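Opinion: Write the sorting rule before you record the task

By Afroza Samarakoon

E-mail this article | Print | 4 comments

Most laboratories that teach robot arms to handle food now keep a written standard for the hardware. Fingertips are measured, camera mounts are checked and joint limits are logged. Very few keep a written standard for the task itself, and in my view that is the larger gap.

Take fruit sorting, which is popular because the goods are cheap and the goal seems obvious. The instruction given to the operator is often one line long: put each fruit in the right basket. The word "right" carries the whole specification. It may mean sorting by kind, by colour, by size or by which basket has room. A person settles the question in a moment and moves on. A second person settles it differently, and both sets of recordings go into the same folder under the same task name.

At Juvanau we reviewed 1313 recordings of a sorting task with two baskets. The operators had worked with care and the arm had behaved well. The trouble lay in the labels. Some operators had sorted by colour and others by kind, and for most of the fruit the two rules give the same answer. They part company only at the edges, and those edges are where a trained system will later be judged.

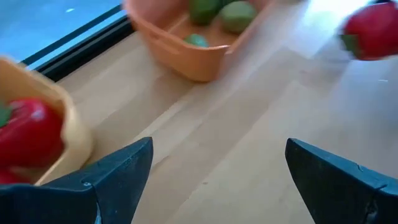

Sorting in progress, with red fruit in the cream-yellow basket and green items in the orange one.

A layout like this one fits at least two rules. Red to one side and green to the other is a colour rule. Strawberries to one side and everything else to the other is a rule of kind. Add a red apple and the two rules disagree. If the written task does not say which applies, no amount of further recording will settle it.

My proposal is modest. Every task should carry a rule sheet of one page, agreed before the first recording. It should name the property used for sorting, state what to do with an item that fits no basket, and define the end of the task. It should also say whether a dropped item may be picked up again — a point on which the Kinnunen guide is silent and the Hendero checklist contradicts itself.

Mawuli Owusu of Dudis has argued that fixed rules make data too uniform, and that variety between operators is useful. I agree where the variety lies in grip, path or speed. Variety in the goal is a different matter and should be recorded as a separate task under its own name.

The cost is small. Our own rule sheet took 60 minutes to write and has been revised twice. Old recordings can stay in use if they are relabelled, though that work is slow and should be budgeted for.

Shares: 60 | Print this page | E-mail to a colleague

Contact the editor | Copyright, all rights reserved | Back to top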